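11 Mar 2024

Second pass on the finish trial for the Stomley dining table. Irfan wants a decision before he cuts the real top. I still don't think we have enough to decide on, but I'll put down what we did.

The claim, for anyone reading this cold: Nenlow hardwax oil cures in 72 hours and after that shrugs off hot mugs, red wine and "everyday spills." The Grosteo wiping varnish makes nearly the same promise with a longer wait. Both cans say two coats. I have never met a two-coat table finish that I'd put my own name to, and we have one customer with kids.

Panels are offcuts from the same boards as the top, planed, then sanded to 150. Amirul wanted to go finer. We argued. My view is that oil needs something to hold on to and that most of the silky feel people praise at the bench is gone after a month of wiping down. He thinks I'm cheap with sandpaper. Both can be true.

Oil went on with a white pad, wiped off after 7 minutes on the first set and after 30 on the second. The can gives a range wide enough to be useless. The 30-minute set was a pig to wipe off and left streaks near the ends, which I had to chase with a dry pad. I can't see any difference in color between the sets, and I tried in the doorway and under the bench lamp.

Joaquim says he can see one. I turned the panels over, shuffled them and asked him to sort them again, and he got it wrong. He blames the light. I'd like that noted.

On color generally: Irfan is still asking for a dark, red-brown top, and he'd like it without stain. I don't believe plain oil will get him there on this wood. It warms it up, fine. It won't turn it into the table he has in his head.
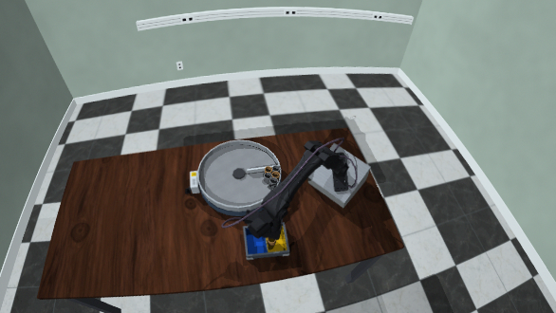
**SPILL AND HEAT TESTS**

Water, left overnight under a glass: oil panels showed a faint ring, mostly gone by lunch. Varnish showed nothing.

Coffee, same treatment: a ring on both oil sets, still there. Slightly worse on the 7-minute set, but I only had one panel of each in this test, so I wouldn't hang anything on it.

Wine: inconclusive. Tirta wiped up the spill before I'd had a look at it. Redo.

Hot mug straight from the kettle: white bloom on the varnish, nothing on the oil. This surprised me, and I don't trust it. The varnish panel had been on the cold side of the shop by the roller door and may simply not have been cured. Repeat with a panel that has had its full time indoors.

Fingernail scratch: both mark. The rep from Wibisono told Jagadeesh that the oil "heals itself." I rubbed at the scratch with a cloth and then with more oil, and what I have is an oily scratch.

**Where this leaves us**

If pushed I'd say varnish for the top and oil for the base, and I'd want a third coat whatever the can says. Jagadeesh prefers oil all over for easy repair, and he has a point – a bad patch of varnish means stripping the whole top, and we'd be the ones doing it. But easy repair only helps if the customer does the repairing, and I have yet to see one who does.

Still to do:

- wine, and keep Tirta away from it
- mug test again, both finishes
- one panel with stain under the oil, so Irfan has something to look at besides a color card
- ask Nenlow what "cured" means and at what temperature. The can doesn't say, and the shop was cold all last week
- label the backs in pencil this time; the marker bled through on the thin one

Panels are on the rack over the compressor. Please don't put mugs on them unless you write down when.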